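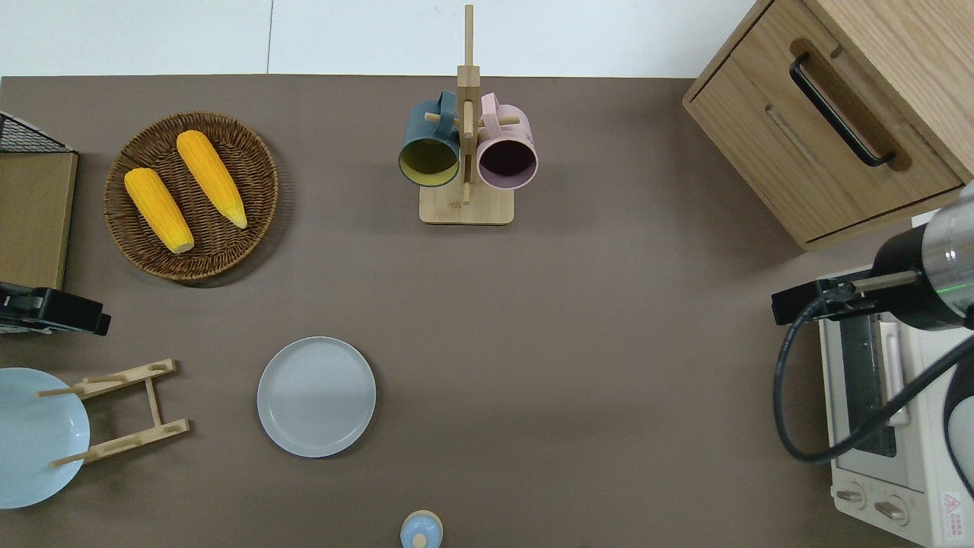
Ticket 205 - kitchen demo station, arm stops partway to the basket
Opened by: Lakshmi Varghese
Assigned: Vignesh Palaniappan
Site: Fleston, open day hall
Priority: high (doors open to visitors at 10)
Date: 23/03/2025

Problem
Arm runs the corn demo fine at half speed. At show speed it stops on the way to the basket, ring stays green, no fault on the pendant. Operator screen just says WAITING. Have to cancel and rehome every time. First group is a school party so would like this sorted before they get here.

Setup
Right side mount, black finger gripper, Mandum controller, Gowda planner on the laptop. Table laid out per Ashok's sheet - corn in the wicker basket, mugs on the tree, gray plate out in the open for the drop.

Log

8:05 LV - Reproduced. Stops in 2 of 8 runs. Not the same spot each time.

8:12 VP - on my way down. Can you check the cable is free all the way round the move? Last time at Trarnport it was snagging.

8:20 LV - Checked, moved arm by hand through the whole path. Loop hangs in front of the toaster oven but doesn't catch on the knobs. Taped the wall end anyway.

8:31 VP - Here now. Planner log shows it's asking for a new path and not getting one back in time. Timeout is 95 ms. That's the old value, should have gone up with the last update.

8:34 VP - Who loaded the config on this laptop?

8:36 Ashok Tiwari - me, Friday. Used the stick from the drawer.

8:37 VP - ok that stick is from September. Bin it please.

8:49 VP - New config on. Three good runs then stopped again. So not only that.

8:58 LV - Padmavathi noticed the mug tree is closer to the basket than on the sheet. Planner still has it in the old place and keeps going back and forth about which side to pass.

9:04 VP - Yes thats it. Rescanned the table insted of moving things. Please nobody shift the mug tree or the basket from here on, and the cabinet stays where it is too.

9:22 VP - 8 runs at show speed, no stops. Leaving it on.

9:25 Gordon Chisholm - can visitors press start themselves? The flyer says hands on.

9:27 VP - Start button yes, pendant no. Someone from the team holds the pendant the whole time. Rope stays up.

9:30 GC - fine. What do we say if it stops in front of people?

9:33 VP - Cancel, rehome, start again. Takes under a minute. Lakshmi can talk about the gripper while it homes.

13:40 LV - Morning groups done. One stop, a kid leaned on the table and bumped it. Rescanned, ok since.

Status: workaround in place, keeping open
To do: VP to make WAITING show a reason on the screen. AT to redo table sheet with new postions and put tape marks down. Spare cable to come back from Trarnport.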